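# Ball rolls to one corner of a tiled rec room – is the floor out of level or just the tile?

**Valter Rebelo**

We finished tiling a ground-floor room in Flirnham in March. Large, very light gray tiles over a concrete slab, cement-based adhesive. A ping-pong ball set down near the middle drifts toward the door. My 36-inch level shows the bubble slightly off center in some spots and fine in others. The table legs can be adjusted, so play is not the issue. I want to know if the slab is sloped or if I set the tiles badly, and if it's worth fixing.

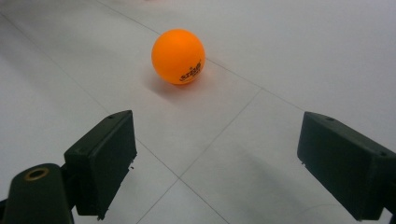

## Replies

**Madalena Moreira**

Two separate properties are involved. Level is the slope of the whole floor. Flatness is the local deviation from a straight line. A ball responds to both, so it is a poor instrument for telling them apart.

1. Put a long straightedge on the floor and slide a feeler gauge under it. Gaps in mid-span mean a dip. Rocking means a hump.
2. Rotate the straightedge 90 degrees and repeat, then do both diagonals.
3. Set up a laser or water level and take heights at the corners and the center. Write them on a sketch of the room.

Check your level first. Read it, turn it end for end in the same place, and read it again. If the two readings disagree, the vial is off.

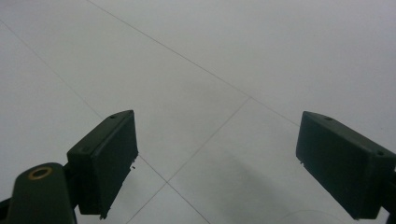 Lippage is a third thing – the height difference between the edges of neighboring tiles. Drag a plastic card across the joints; it will catch on a raised edge. A ball can be turned by a raised edge even on a level slab.

If the heights fall steadily toward the door, the slab is sloped and the tile is following it. I would leave it. Correcting that means lifting the tile and pouring a self-leveling compound. I used the Randlow one, 2 bags for a small bathroom, and it needs primer.

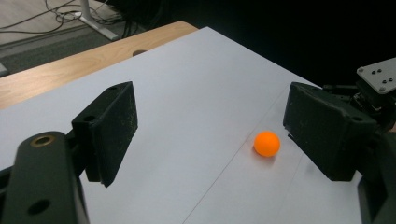
Hodžić disagrees about leaving it: if the door opens to the outside, check the slope before the next heavy rain, and find out if the fall was put there on purpose for drainage. Old garages usually have one. Ask whoever poured the slab.

**fondwood57**

mine does the same, put a rug down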